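Notes for talk — 6 September 2023
Griteo meetup, second slot after coffee. 14 mins max, leave time for argument

START

Skip the bio, they've got it on the sheet. Say thanks to Ignacio Benítez for the swap.

Open with the question: how many of you have had a robot report success while doing nothing at all? Hands up. Wait for it. (If no hands, say well, I'll go first.)

Then: this is a talk about a fault that wasn't loud. No smoke, no crash, no e-stop. The arm carried on politely for most of August and the log said everything was fine.

THE JOB

Kallesum is our pick and place bench. Dull on purpose. Foam blocks, polished speckled surface, curtain behind. Pick a block up, put it down somewhere else, go again. Wrist camera plus fixed camera. The controller is Grornel, which we wrote, so everything rude I say about it I'm saying about us.

Explain the loop in one breath — look, plan, go down, close, lift, check, move, open. Stress CHECK. That's the bit that broke.

Wrist view for this part, fingers shut or nearly shut and nothing between them:

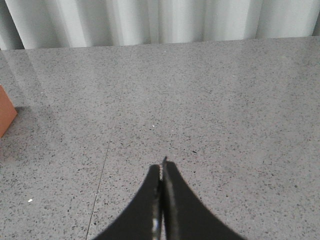

WHAT WENT WRONG

Grornel decided "holding" from finger position. If the fingers stop before fully closed, something must be in the way, so we've got a block. Fine with hard parts. Foam squashes. So we'd moved the threshold down, then down again, untill a shut gripper and a squashed block looked nearly the same to it.

Then one fingertip pad crept. Tiny amount. Fingers now met a bit early, and met early = holding. So every empty close counted as a pick.

Pause here. Let them get there on their own.

Result: arm goes down, misses, closes, lifts air, carries air across, opens, logs a success. Asked it for a run of 100 overnight and got 100 back. We were pleased!! Somebody made a chart.

How we found it: the placing error was too good. Block positions before and after a cycle agreed better than the camera noise said they should. Karamanlidis is the name of the script that compares them, don't go into why it's called that, takes ages.
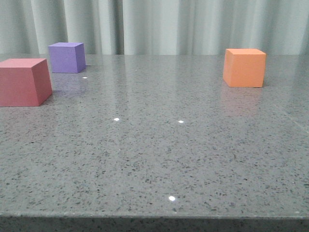

So we went back through the saved cycles with the comparison turned on. Took longer than it should of because the fixed camera clock and the arm clock didn't agree, and we'd been lining them up by cycle number. Which is fine unless a cycle gets retried. Retries didn't get a new number. Second bug, own goal, fixed the same afternoon.

Roughly 1000 cycles had to be thrown out or relabelled. Say the number slowly, it hurt.

WHY IT'S A SAFETY THING

Someone will say it's foam, who cares. Answer: the same check also gates speed. Holding = slow lift, slow carry. Not holding = full speed return. Get it wrong the other way round, pad wears instead of creeps, and it thinks it's empty while it's got a part in its fingers. Now it's swinging that part at full speed past whoever is leaning in. We didn't hit anybody. We didn't have anything in place that would have stopped us either.

Don't rush this bit. Drink water.

WHAT WE CHANGED

- close on nothing at start of every run, record where the fingers meet, refuse to start if it's drifted
- two signals for holding, finger position AND fixed camera says the block left its spot
- they disagree, it stops and asks. No voting
- speed limit no longer depends on holding. Slow both ways
- retries get their own number (see above, sigh)

Cost: cycle time is worse. Own up to it before they ask.

Fixed camera is the one that gives the second signal, leave this up while talking:
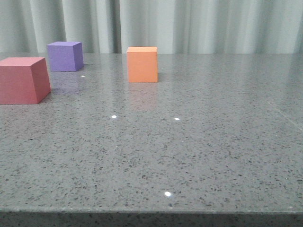 Ignacio Benítez, when I ran this past him, said the second signal only moves the problem, since a camera that freezes will also tell you nothing has changed, and what would we do then? Fair. Reply: frozen frame check, timestamps must advance, otherwise stop. Not tested properly yet so don't oversell it.

He also wanted to know why the pad crept at all. Glue, we think. New pads are screwed on.

IF TIME
— the chart story, longer version
— who should be allowed to change a threshold (us: two people now, and it's written down)

END
Ask what they use for grasp checks on soft stuff. I do want to know, take a pen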